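Sasby Releases Rultness 3, Says Simulation Scores Should Be Read With Care

Sasby today released version 3 of Rultness, its motion planning and grasp checking software for tabletop robot arms. The company is making the release available to existing license holders at no added charge, and it is asking them not to expect too much from it.

That is an odd thing to put in a press release. Tarek Tazi, who leads planning software at Sasby, says it is overdue.

"Our last announcement led with a success rate," Tazi said. "Customers called and asked why they weren't getting that number on their own floor. It was a fair question. We had measured it in a simulated room, with simulated lighting, and we didn't say so until the second page."

Rultness takes a model of the workspace, a target pose and a set of limits on the arm, and returns a path or a refusal. Version 3 changes how the refusals work. Earlier versions reported a failed plan with one error code, whether the problem was a joint limit, a possible collision or a target the perception module had lost. The new version names the cause and saves the state of the planner at the point where it gave up.

Testing was done in a rendered room set up to be awkward for both the planner and the camera view. A robot arm on a table has to work down toward a round tray while a large gray box stands at the front and hides part of the tray.

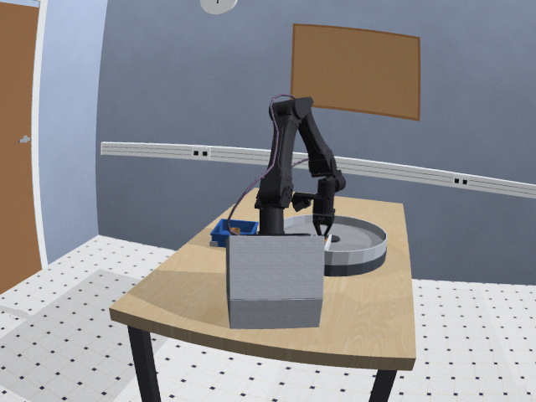 The perception module was the weaker half of the last release, and Sasby does not claim to have fixed it. What version 3 does is keep a separate estimate of how sure it is about each object, and pass that estimate to the planner. If a small item sits close to the edge of a larger one, the planner can be told to stop and wait for a better view. Users set the threshold themselves. Set it too high and the arm will spend much of its shift waiting.

Cables are another sore point. Rultness 3 includes a basic cable model that treats a hose or wire along the arm as a chain of short links. It catches gross errors, such as a wrap around the elbow. It does not model stiffness well, and Tazi does not recommend that anyone size a cable run from it.

The test set contains 111 planning problems, all in simulation. Sasby is publishing the full set with the release, including the starting poses and the planner settings, so that buyers can run it on their own machines. The company is not publishing a single overall score.

"You can get a very nice score by choosing your problems," Tazi said. "We have done it. Everybody in this business has done it. A rendered tray has no scratches and a rendered gripper doesn't wear out, so please don't buy anything from us on the strength of a picture."
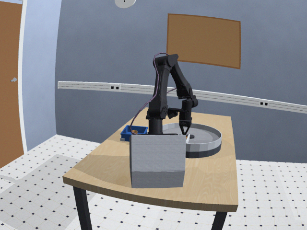
Abou Zeid, a packaging firm that has used Rultness since its first version, tried a preview build on its own line for over 40 hours. Its engineers reported that the new refusal messages cut down on guesswork. They also reported that planning near the edge of a bin was slower than before, and that they had gone back to the old settings for one station. Sasby confirms the slowdown and has no date for a fix.

Rultness 3 also drops the automatic tuning feature introduced last year. Sasby said the feature produced settings that did well in simulation and poorly almost everywhere else. Projects that depend on it can stay on version 2, which will get security updates but no new functions.

The software works with arm controllers that support the Prakari interface. Other controllers need an adapter, and Sasby advises customers to ask about theirs before upgrading – the list of tested models is short.

License holders can download Rultness 3 and the test set from their Sasby account page starting in November. Release notes, including the list of known faults, are on the same page and can be read without a license.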